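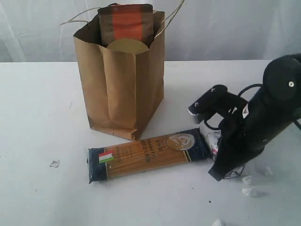 *Section 4: one kraft bag, spaghetti and a brown packet with an orange-red stripe.*

## 4. Packing the paper bags

Right, this is the bit of the Cutgate guide I get asked about most, so it's grown a fair bit (sorry). If you've come straight here without reading section 3, go back and do the shelf check first, or you'll be packing from an old list and Oanh Chu will have to unpick it all at the desk.

We use brown kraft bags with twisted paper handles. They come flat from Plekport, 1,000 to a carton, and I usually get two cartons in at a time, so if you open the cupboard and see 2,000 bags staring back at you, no, I haven't lost my mind.

### 4.1 Opening a bag

1. Take one bag off the pile. They cling together at the folded end, so run your thumb along the edge before you pull.
2. Put one hand inside and push the bottom out flat with your knuckles. Don't flap it about to open it! It's quick, but you get a bag with a lopsided base that leans for the rest of its life.
3. Press the base down on the table with your palm until it stands up without you holding it.
4. Lift the handles up and out so they aren't folded down inside the opening.

> **Note:** Creases down the front and sides are fine. What you're looking for is a tear at the base or a handle that's come unstuck from its paper patch. Those bags go in the scrap box and we use them for lining the veg crates.

### 4.2 Filling it

Keep the order sheet beside you and lay the whole order out on the table before anything goes in. I know it feels slower. I used to pack straight from the shelf and I was forever taking things back out again.

1. Heavy and square things first. Tins, jars, anything in a box, set against the sides so the middle stays open.
2. Tall packets next, standing up. It's all right for a packet to stick out above the rim as long as the handles still meet over the top of it.
3. Soft things and anything that squashes go in the gaps — bread always last.
4. Long pasta goes in at the very end, upright, down the tallest side of the bag. Lay it flat on the table until you're ready for it, well in from the edge.
5. Tick each line on the sheet as it goes in. Please tick in pen.

> **Caution:** Don't lay spaghetti across the top of a full bag. Someone picks it up by the handles, the handles pull together, and you've got a packet of short spaghetti. We lost 13 packets that way last June and I did most of them.

If the pasta is clearly taller than the bag and there's nothing in there to prop it up, don't force it. Pop it in a second bag, write "2 of 2" on the label and keep the pair side by side. Same goes for the Okitz crispbread, which comes in that daft long sleeve.

Weight-wise I go by feel. If you wouldn't want to carry it to the bus stop, split it. The handles are tougher than they look, but it's the base that gives up, especially when something has come out of the fridge and made the paper damp. Chilled things get their own bag anyway (see section 6).

### 4.3 Keeping the table usable

White tables are lovely for spotting a stray lentil and awful for everything else. Every speck shows. I don't fuss over the little scuffs and marks that won't come off, but crumbs and grit do need to go between orders, as they stick to the bottoms of the bags.

1. Slide the packed bag to the back of the table, or off to one side. Slide it with a hand low down on each side, and don't drag it by a handle.
2. Brush the loose bits into your hand or the dustpan.
3. Wipe with a cloth that's barely damp, then go over it with a dry one. Paper bags and wet tables do not get on.
4. If there's a mark left, try a fingernail. If it still doesn't shift, leave it alone and carry on. No scouring pads, please, they take the finish off and then the dirt really does settle in.

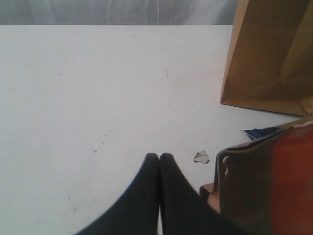 ### 4.4 Labels and handing over

1. Write the order number on a label and stick it on the front of the bag, a hand's width below the rim. Any higher and the handles hide it.
2. Put the ticked sheet in last, folded once, so it's the first thing anyone finds.
3. Move the bag to the collection shelf with a hand underneath. Even the light ones.
4. Leave the tops open. Yufang Dai does a quick look-through before each collection and she can't do that if they've been folded and taped.

The shelf holds roughly 20 bags if you keep them in neat rows with all the labels facing out. When it's full, start on the Cù trolley by the door, bottom deck first, and put its brakes on before you load it. The left one needs a proper stamp.

Substitutions and missing items are in section 5.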